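4.2 Do seasonal programs change what residents notice?

Claims that a town becomes "attuned" to its seasons through public programming are easy to make and hard to test. The Furcombe autumn walks are often cited as a success, mostly on the strength of a visitor survey in which 70 percent of respondents said they felt closer to the place afterward. We are not convinced. The survey was handed out at the end of the walk, over hot drinks, by the people who had led it. No one who left early was asked anything.

Our own work in Mulura tried to avoid the worst of this. We interviewed 40 residents twice, once in June and once after the first cold spell, and did not mention the walks unless they did. Few brought them up. When asked how they knew the season had turned, people talked about heating bills, the school run in the dark, and what had gone up in price at the Evangelista market. Leaves and light came up as well, but often in phrases that matched the wording of the town's own leaflets — a pattern that should worry anyone who treats such answers as evidence of feeling.

Household objects gave us a little more to work with. Several residents kept certain linens for certain months and could say when they had last changed them over. Figure 3 has a printed cloth with orange berries and teal-green leaves, the sort of pattern that sellers like to call autumnal. Whether a pattern like this marks a season for the person who eats off it is a separate matter. In our interviews the changeover followed laundry and guests more closely than it followed the weather.

The Wokimmont group has argued that domestic habits of this kind add up to a "local calendar" shared across a neighborhood. Our data do not rule that out, but they give it thin support. Only 2 of the streets we covered showed any agreement on timing, and both are short streets where the neighbors are related. We would want to see the same agreement among strangers before calling it a calendar — and we would want it measured by someone with no walk to promote.

Figure 3. Tablecloth with berry and leaf print, laid over a dark blue towel.
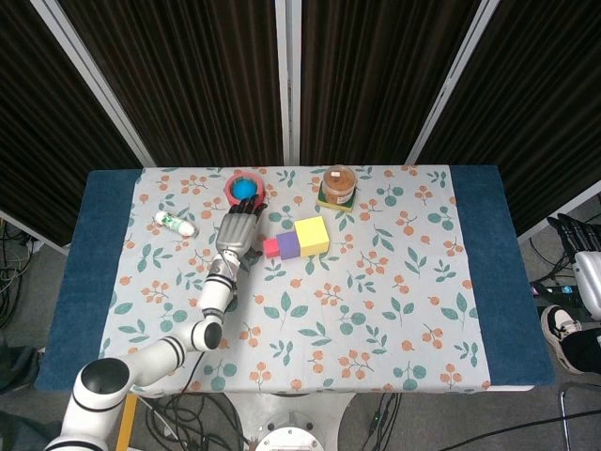
Reviewer 2 objected that strangers are the wrong test, and that a seasonal custom passed among relatives on a short street is still a local custom and should be counted as one.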